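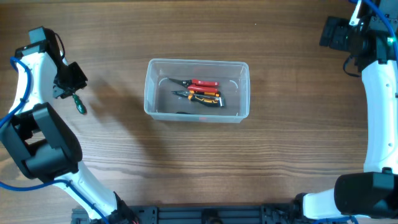

Small hand tools, clear tub, on the bench top. March.

Workshop notebook, Hondel bench
Posted in March by the bench desk | 4 comments | 26 shares

Started 9.15. Job for the morning is the hand tools for the small bench, which have been living in three different drawers since the Rireler order came in. Plan as agreed last month: one open tub per kind of work, tub stays on the bench during the day, goes on the shelf at night.

Pliers first. They are in the clear rectangular tub, no lid. Two with red handles and the needle-nose with the orange and black grips. All laid the same way round, jaws left, handles right. I pick up with my right hand and so do most of us. If you are left-handed turn the tub round, it doesn't need a note.

The longer red-handled tool overlaps the other one. The tub would take them side by side if it were a bit wider. Tried them nose to tail before that and it was worse, you get handles at both ends and have to look each time. Same way round is better even with the overlap.

I did think about foam in the bottom with cut-outs. Decided against it for now. Foam in the old drawers went to crumbs and got into the joints of everything, and it took most of an afternoon with a brush to get it out. Plain plastic can be tipped out and wiped.

Clear tubs only from here on. We have the grey ones left over from the Briltodard job and they are stronger, but you can't see what is in them from the side and people start stacking things on top. Grey ones can go to the stores for fixings.

Green-handled tool is not in the tub. It belongs with the drivers and that lot isn't sorted yet. Do not put it in with the pliers to be helpful, it will slide under them and be lost for a week.

10.40. Went through the drawers for anything else that counts as pliers. Found an old pair of side cutters with a chip out of one blade, binned. Found the circlip pliers, which are fine but hardly used, so they stay in the drawer with the circlips. Also a bag of spare springs with no label. Put them in the odds tin.

Checked the inventory sheet against the bench. Needle-nose is down as item 1468, and the line gives its place as "wall board, top row". There has been no wall board here since the room was painted. Changed to "bench, clear tub 1". The rest of that page is just as old and wants going through line by line. Not today.

Oil. Used the light oil from the Khúc tin on the joints, one drop each, opened and closed them a few times and wiped off the extra with a rag. The needle-nose had been stiff. It is better now but still catches slightly when nearly shut. I would rather give it another go next week than take it apart. Wipe the handles properly afterwards. Oil on the grips is how the last pair ended up on the floor.

Bench top is due a coat. The grain is showing dark in streaks towards the front edge, and I can't tell by eye how much of that is the wood and how much is old oil and hands. Will clean a small patch with white spirit and see before buying anything. If it comes up lighter, do the whole top. If it doesn't, leave it be and just wax it.

11.30. Labels. The printer tape is down to the last bit so I did the one for the tub by hand and left it on the shelf to go on later. It says PLIERS and nothing more. The last set of labels had the item numbers on as well and they were out of date inside a month. When new tape comes, get the 90 pack, the small ones work out dearer.

Still to do:
- drivers, including the green one
- second tub for cutters and strippers, same size if the shop still has them
- measure the shelf before buying a third
- rest of the inventory page
- test patch on the bench top

Note for whoever is on in the afternoon: please put tools back jaws left. If you need a pair for longer than a day, write it on the sheet by the door. The red ones look alike from a distance and we have already had one argument over which was which. A turn of tape on the longer one might settle it, white if there is any.

Stopped 12.10.

4 comments
Sign up for the workshop newsletter. You can unsubscribe at any time.
We use cookies to keep this site working. Accept / Manage settings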